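Zustley Sound Archive: Progress Report to the Bristimine Fund
Reporting period ending 2024-04-14
Prepared by Mackenzie Charbonneau, project lead

Status

The project is on schedule for transfer and behind schedule for rights clearance. Spending is within the approved budget lines. We request no change to the total award, but we do ask for one change to the work plan, set out under Requests.

Scope

The grant covers the digitizing, cataloging and partial release of the Zustley collection of regional club recordings. The collection consists of DJ sets, rehearsal tapes and board mixes made between the opening of the Ukivska club and its closing. Most of the material is on compact cassette and DAT. A smaller part is on reel tape and was stored apart from the rest.

Transfer

The collection holds 3000 sides. At the close of the period, 1485 had been transferred, checked and written to both storage sites. All transfers are made at 24-bit, 96 kHz for analog sources. DAT sources are captured at their native rate with error logs kept next to the audio files.

Genivaldo Assunção rebuilt the cassette deck transport in November, and speed drift has stayed within tolerance on every calibration run after that. The azimuth is now set by ear and meter for each tape, as many of the rehearsal tapes were recorded on portable machines with poorly aligned heads. This adds time per tape, but the gain in high frequencies is large enough that we do not want to go back to a fixed setting.

Sixteen tapes showed sticky binder and were set aside. They will be baked as one batch and transferred within the same week. Two DATs could not be read past the lead-in. Both have been sent to Dreßler, the transfer house named in the original proposal, and we are waiting for a quote.

Cataloging

Each side receives a record with date, performer, source format, condition and a rough track list. Performer names are the weak point. Many labels carry only a first name or a nickname, and the same nickname was used by more than one DJ. We now hold these as unconfirmed entries until a second source supports them, such as a flyer, a booking sheet or an announcement on the tape itself.

Track identification by software performs well on commercial releases and poorly on dubplates and pitched-up records. Manual listening is still required for the later sets, where long blends and layered vocals are common. Cataloging runs behind transfer as a result, and the gap will widen unless listening hours are increased.

Rights clearance

Agreements are signed for the resident DJs whose sets make up the first release. The guest performers are less advanced. Letters have gone out to all for whom we have an address, and replies are slow. No recording will be placed online without a signed agreement from the performer. Sets that include long stretches of commercial music will be offered for on-site listening only.

Listening sessions

The public sessions are the second deliverable under the grant.
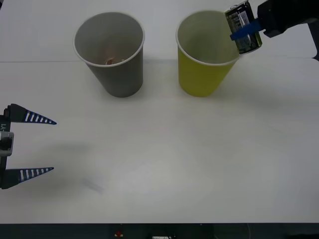 Sessions run in the front room of the Ukivska building, with a stereo pair at ear height and a separate subwoofer crossed over at 80 Hz. Former dancers and DJs attend, hear a side in full and correct the draft record as it plays. The method yields better names and dates than the mailed questionnaires did. Feedback forms are collected at the end and entered the next working day.

Attendance has been steady, though the early sets draw more people than the later ones. We plan to pair an early side with a late one at each remaining session.

Risks

The main risk is deck wear. Replacement heads for the cassette deck are hard to source, and the spare set is already in use. The second risk is the delay in guest agreements, which could reduce the size of the first release.

Requests

We ask the Fund to approve a move of unspent travel money to listening hours for cataloging. The sum falls below the threshold that needs a revised budget. We also ask that the release date for guest sets be separated from that of the resident sets, so that the signed material can go out as planned.

Next period

Bake and transfer the set-aside tapes. Begin the reel tapes once the heads have been lapped. Complete records for all resident sets and deliver the first release masters for review.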